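Ticket 801: Fold policy loses the garment when the shirt has more than one color
Project: Gulance
Component: grasp selection / cloth state
Opened by: Snežana Popescu
Assigned to: Ladan Safavi
Status: Open, workaround in use
Priority: Normal

Summary

The Flanwood folding model works well on plain T-shirts and towels. On shirts that are sewn from panels of different colors, it often treats one shirt as two separate cloths. It then chooses a grasp point in the middle of the garment, on the seam, and the fold is lost. I would like to have this solved before we tell Nernance that we are ready for their laundry trial in September.

Steps to reproduce

1. Load the current Flanwood checkpoint on the Rostami arm pair.
2. Put a multicolor shirt on the white table, front side up.
3. Start the task "flatten and fold".
4. Look at the mask overlay before the first grasp.

Expected: one mask for the whole shirt, grasp points at the hem or at the sleeve ends.
Result: two masks or three, with a grasp point on the border between colors.

The type of shirt I mean is the one with blue and yellow-green panels. 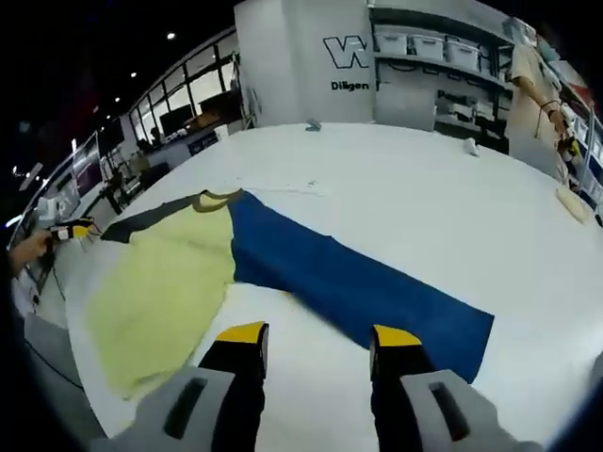
Color-block shirt on the table, both finger tips near the lower edge.

Comment by Ladan Safavi, 9:40

Thank you for the clear steps. I can reproduce it here from the recorded observations, without the arms. The segmentation draws a hard line where the blue begins, and the dark band at the top becomes its own object. So the grasp planner is not guilty, it only does what the mask tells it.

Can you please check two things:
- Does it also happen with the room lights lowered?
- Does it happen when the shirt is fully flat, or only when it is crumpled?

Comment by Snežana Popescu, 11:15

I checked both. Lights make no difference. With a fully flat shirt the result is better, but I do not consider this a solution. A shirt which is already flat is the easy part of the work. At home it comes out of the dryer in a ball, and a person finds the shoulders with the hands almost without looking. Our policy has to see the collar first, and when the collar is hidden it searches for a long time.

I attach the numbers from the last evaluation. We ran 115 folds in total, plain and multicolor mixed. The plain shirts are good enough to show to a customer. The multicolor shirts are not, and the failures are nearly all of the type described in this ticket.

Comment by Ladan Safavi, 13:05

I see. Then I propose to change the training data first and leave the planner alone. In the set we have now, the multicolor garments appear mostly in the final folded state, and there is very little from the beginning of the task. The model has learned what the end looks like but it does not know how to arrive there.

Could we have more demonstrations with the hand-held grippers, where the operator starts from a crumpled shirt and corrects a bad grasp? The corrections are for me the most valuable. Please do not delete the episodes that look ugly.

Comment by Snežana Popescu, 13:30

Agreed, I will ask for this. I also want to add a second problem, which I think has the same root.

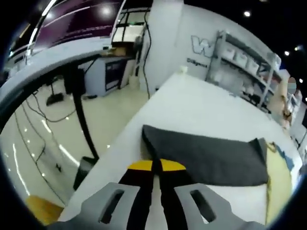
Sorting is the second problem. After folding, the policy must decide what is finished and what still needs work, and for this it must know how many pieces there are. When two cloths touch, it makes the opposite mistake from the one above and joins them into one, or it cuts them by color and is correct only by luck. A good test is a layout with the dark gray cloth folded into a rough rectangle, and next to it the pale yellow one with a bit of blue lying over its upper end. I could not say from one view if the blue belongs to the yellow cloth or is another piece, and a person would simply lift the corner to find out. Our policy never lifts to look. It decides from the first view and continues.

Comment by Ladan Safavi, 15:20

This is a fair point and I think it is the real limit at the moment. I will add a "lift and look again" action to the list of skills. It will make each fold slower. For a shop floor with one type of towel it is not needed, so I will make it optional in the config (probe_before_grasp, default off).

Workaround until then: set max_objects to 1 for folding tasks. For sorting tasks, leave at least a hand's width between the cloths.

Comment by Snežana Popescu, 16:45

Workaround confirmed for folding: 3 multicolor shirts, 3 complete folds, one of them with a crooked sleeve. For sorting I have not tested yet. I wrote to Nernance that towels and plain shirts can be included in the trial, and that mixed laundry must wait.

I keep the ticket open until the new demonstrations are in the training set.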